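# Workshop Tips for Student Teams: The Flower Sorting Task

Kivura Student Robotics Program
Revised Dec 10, 2025

The following tips have been collected from past teams and from program staff. They apply to all teams entered in the flower sorting event and should be read together with the Kivura rule sheet. Teams preparing for the January round are asked to keep a printed copy at their bench.

## Setting up the table

- Wipe the tabletop with a barely damp cloth before each session and let it dry fully. Do not use spray polish. It leaves a film, and stems slide on it.
- Where two panels meet, run a fingertip along the seam. If one side sits higher, adjust the feet before calibrating.
- Place trays against masking tape marks. A tray that has moved by a finger's width will spoil a saved position, and teams have lost whole afternoons looking for the fault in their code.
- Close the blinds on the window side. Clear plastic trays throw reflections that change through the day.
- Keep bags, drinks and coats on the shelves by the door.

## Caring for the flowers

Artificial flowers are supplied to each team in a labelled box. They are shared between the day and evening groups and must last the full season.

- Straighten bent stems by hand, working from the bloom downward. Pliers crush the coating.
- Leaves that come off may be pushed back onto the stem. If a leaf will not stay, put it in the spares envelope. Glue is not permitted, as a glued joint changes how the stem flexes in the gripper.
- Dust petals with a soft, dry paintbrush. For heavier dirt, shake the flower in a paper bag with a spoonful of salt, then brush it clean.
- Store blooms upright in a jar. Flowers packed flat for more than a week will lean to one side.

## Gripping

Most dropped flowers are the result of closing the gripper too fast. The program recommends a closing speed of 30 per cent for the first session and no change to it until the team has recorded 53 clean picks in the logbook. Teams using the Fenilura control software will find the setting under Motion, then Limits. Teams using Seo must enter it at the start of every session.

- Approach from above wherever the table layout allows.
- Aim for the base of the bloom. A stem held halfway down will swing.
- Pause briefly after closing and again before opening.
- Check the finger pads for lint. A strip of household tape pressed on and peeled away will clean them well.

## Cables

Leave enough slack at the wrist for a full turn in each direction, and secure the loop with hook-and-loop ties. Plastic zip ties are not to be used on the arm. Cables on the floor are to be gathered to one side of the bench before the power is switched on. The power supply is to be switched off before any connector is touched.

## Practice runs

Each bench has one operator and one observer at a time. The observer stands on the far side of the table, within reach of the stop button, and does not handle flowers while the arm is powered. A practice run is limited to 175 seconds, the same as in competition.

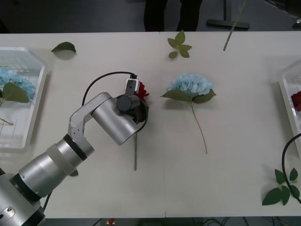

**May a team bring its own flowers for practice?**

Teams may practise with their own flowers, provided that these are artificial and have been shown to the bench supervisor first. Only flowers from the supplied box may be used in a scored run.

## End of session

- Return the arm to its rest position before switching off.
- Pick up loose leaves and stems from the table and the floor.
- Rinse trays in lukewarm water with a drop of dish soap and stand them on edge to dry. Hot water will warp them.
- Sign the logbook. Unsigned sessions are not credited toward the season total.

Replacement finger pads and spare trays are kept in Cabinet 67 in the Florkent Building. Requests for other parts should be made in writing to Dorothy Yeoman, Program Coordinator, before the end of the session in which the fault was found.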